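We went round the Harju gift workshop on a Tuesday in February, the last stop before the Grosmont trade fair. Aino Jääskeläinen met us at the door and took us straight to the printing room, where slate and cork coasters are done in batches of 40.

Each design is sealed twice and left for 15 hours. Mugs are handled upstairs - a smaller room, with two kilns and a packing bench.
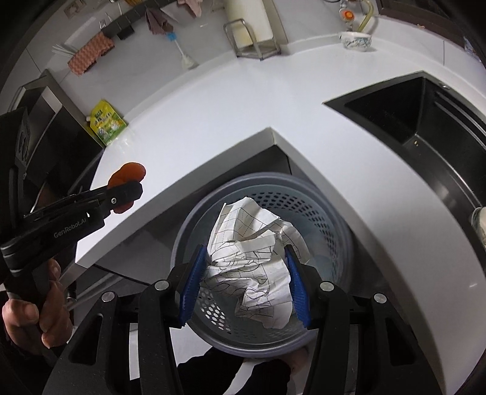 Can shops order a mixed box? Harju sells them in sets of 8, any designs, with plain or printed sleeves.

The catalogue runs to 358 items, mostly kitchen and bar gifts. Niilo Pelkonen showed us the new bottle openers, which I thought were priced a bit high next to the coasters. Engraving adds a week. We left with samples of the cork set and a price list, and caught the 4.10 bus back to Grosmont.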